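# Faculty biographies, Department of Mathematics

Short biographies of 151 faculty members, one text file per person. Each file gives degrees, past posts and research area. Simone Andrade compiled the set from retired web pages.

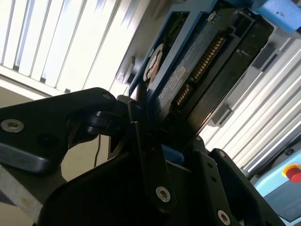 *Hard drive in a blue caddy*

## Fields

- `name`
- `degrees`: degree, school, year
- `posts`
- `area`: free text, not normalized 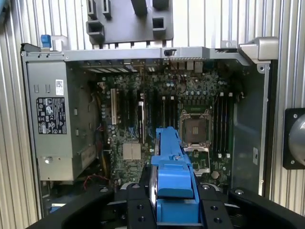

**Praken University · Department of Mathematics · Records Group**

Years are given as printed. In 11 files the doctorate year is missing. Joint posts are listed twice, once under each school.
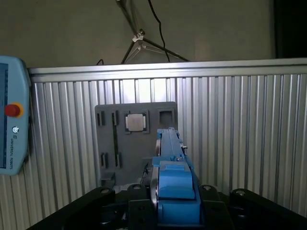 Last changed: Mar 3, 2023

Send corrections to Mitiku Assefa with the file name and a source for the new date.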